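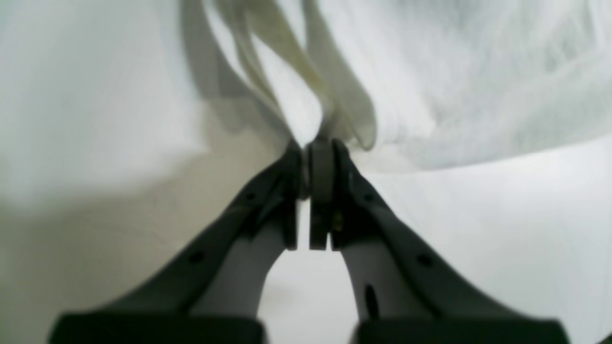
Grabar demos de tela: ¿cuántas son suficientes?
Foro > Aprendizaje por imitación > Recogida de datos

pinzalenta
Buenas, vuelvo con el tema de la tela blanca. Llevamos 446 episodios de coger y levantar, todos teleoperados, y la política sigue cerrando la pinza un pelín antes de tiempo. En la cámara de muñeca el agarre se ve precioso, el pliegue bien metido entre las dos yemas, pero luego en autónomo pellizca aire una de cada tres. ¿Sigo grabando o paro y reviso lo que tengo?

Skoltus
Sigue grabando. Con tela yo no vi nada decente hasta pasar de 3000, y eso con un solo tipo de paño.

marea_baja
Uf, no estoy de acuerdo con Skoltus. Nosotros en el proyecto Lukport nos quedamos en 775 y funcionaba bastante bien – eso sí, tiramos a la basura todo lo que tenía titubeos del operador. ¿Qué haces con los episodios en los que fallas y vuelves a intentar?

pinzalenta
Los dejo todos, pensaba que así aprendía a recuperarse... ¿mal hecho?

marea_baja
Depende. Si la corrección es limpia, déjala. Si te quedas dos segundos pensando con la pinza medio cerrada, fuera, que eso lo copia tal cual.

Skoltus
Pues a mí quitar los reintentos me empeoró el resultado, que conste. Cada montaje es un mundo.

tornillo16
Una pregunta tonta: ¿tela blanca sobre mesa clara? Yo le pondría un mantel oscuro debajo en la mitad de las sesiones, que con tan poco contraste cuesta distinguir el borde.

pinzalenta
Sí, blanco sobre gris clarito, culpa mía. Lo del mantel lo pruebo el martes, pero no quiero que se aprenda el mantel, jaja.

tornillo16
Por eso digo la mitad! Y cambia también la altura de partida, yo uso 16 posiciones iniciales y voy rotando.

marea_baja
+1 a las posiciones. Y mira la sincronización de la cámara con el estado de la pinza, que cerrar antes de tiempo me huele a eso.

pinzalenta
Acabo de mirarlo y hay un desfase de tres fotogramas en las sesiones de abril. Madre mía. Voy a realinear y reentreno esta noche.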